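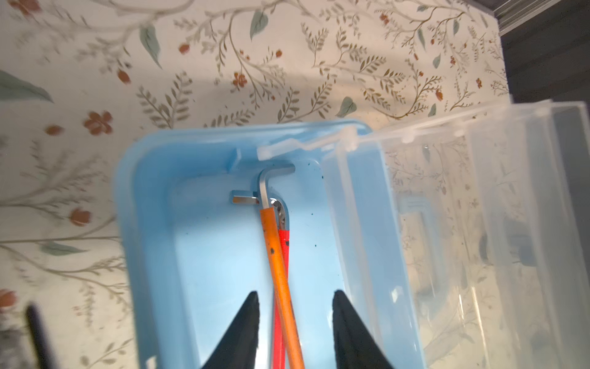
I'd been meaning to go to the Varnis open day for years and always found something else to do, usually gardening. This time Lavanya Chowdary rang me the night before and said she was driving anyway, so I had no excuse left, and off we went with a flask and a bag of her cheese scones (two of which didn't make it past the ring road).

Varnis is a shared workshop on the old dairy site. You pay a membership, you get a bench, and there's a tool library where you can borrow things to take home. I'd pictured a sort of grand shed. It's bigger than that! There are 20 benches in the main hall, then a paint room, a bike corner, and a long back room they call Sorting, where all the small hand tools get put in order after they come back from loan.

Sorting was my favourite, and I know how that sounds. I like a tidy drawer. They do it all with plastic bins and clear boxes with lids, the kind you'd keep wrapping paper or jumpers in, and on the day there was a pale blue bin with a hex key in it and a pair of orange and red handles lying across the top. I have exactly that muddle under my own stairs, except mine also has birthday candles and a dog lead. The surface it was sitting on had a leafy pattern on a cream background, very like my gran's old kitchen oilcloth, and I came over quite sentimental about it.

Evie Goodall was looking after that end of things and she was happy to talk, which was lucky as I had a lot of questions. She told us the library has 462 tools out on loan or on the shelf, and that hex keys are the ones that wander. People put them in a pocket and find them in August in the other trousers. Her system is to tip everything into open bins first, keys and pliers and all, and only then sort into the lidded boxes by size. I'd always gone straight to the boxes and got cross halfway through, so I'm going to try her way.

I asked whether scuffed handles bothered her and she said no, she rather likes them – a few marks mean somebody has been mending something. Jaws and hinges get checked and oiled, handles get a wipe and that's your lot.

After that we had a go at the Brener table, where you could saw a bit of pine and sand it into a doorstop. Lavanya's is lovely. Mine leans. There was a talk in the paint room too, on Cenda wax, but it was packed to the door and I could only hear every third word, so we went and found the tea instead. Tea and a slice of lemon drizzle, and they had proper mugs!

A few practical bits if you're thinking of going. Parking is in the field behind and it's bumpy, so take it slowly. The loos are up a flight of stairs but there's another one by the bike corner that isn't signposted, just ask. Entry was free, with a bucket by the door. Borrowing a tool for the week is 60p for members, and I did sign up in the end, mostly for the pipe cutter.

We stayed until they started stacking the chairs. Lavanya wants to go back for the chair-mending evening and I've said I'll come as long as she brings scones again. My doorstop is holding the back bedroom door open as I type, leaning a bit to the left.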